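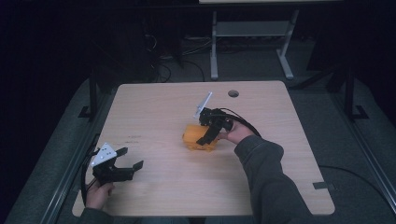 Ribbed block

A ribbed block is a small shape with long parallel ridges down its face, the sort of thing you might cast in glycerin soap or wax. I've written most of this entry for the Hemum craft wiki, so blame me for the spelling of "saffron coloured".

Form

The one I know best is yellow-orange and a bit see-through, with a fat middle rib and narrower grooves stepping down on both sides. Along the top edge you get a lovely scalloped line! It looks like a bar of glycerin soap, though I wouldn't swear to what it's made of.

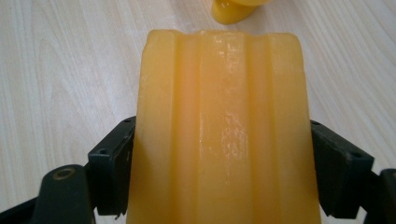 This page was last changed in July, at 3 pm.

The glossy highlights run mostly down that middle rib, and the grooves go a darker orange.

Moulds

For soap I use a Hovden mould (it has 16 cavities, and I've never filled the lot). The Kondden one is deeper and makes a chunkier bar, but the ribs can tear if you rush it – give it more than 25 minutes in the fridge.

Storage

Keep soap bars on a rack with the ribs facing up. I stack mine 2 high.

See also: Politis mould, Soap dish, Wax melt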